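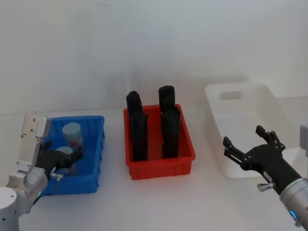
Treron Two-Arm Sorting Cell

The Treron cell is a bench-mounted sorting station with two arms, supplied assembled and calibrated by Camargo. It is intended for mixed small goods at low volume, where items are moved between open bins on a table 800 mm deep. Both arms run from one controller under Gendeo software. Either arm can be disabled in the settings – the other then works alone at reduced speed.
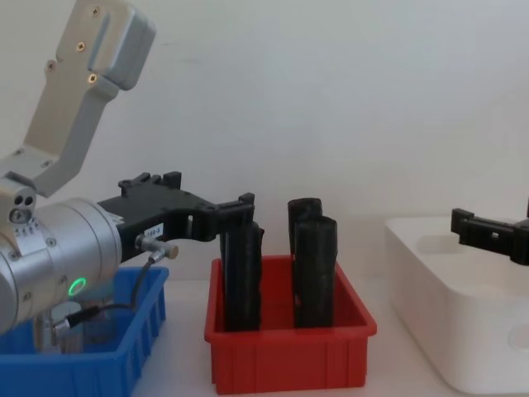
Left gripper over the red bin. The ring on the wrist is lit green.

Grippers are two-fingered and held by screws. Fingers are a wear part and are sold in pairs. Bins are not included; any open bin with a rim lower than the parked gripper height will do.
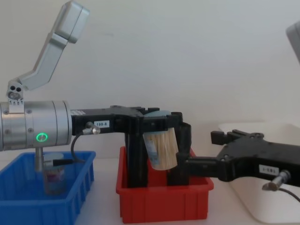
Left gripper holding a brush, with the right gripper facing it.

Part no. 339, standard grippers fitted. Lead time is about 2 weeks. Revised guarding notes were issued in September. For site surveys and spare fingers, contact Josué Bragança at Camargo.

Page updated Oct 5, 2019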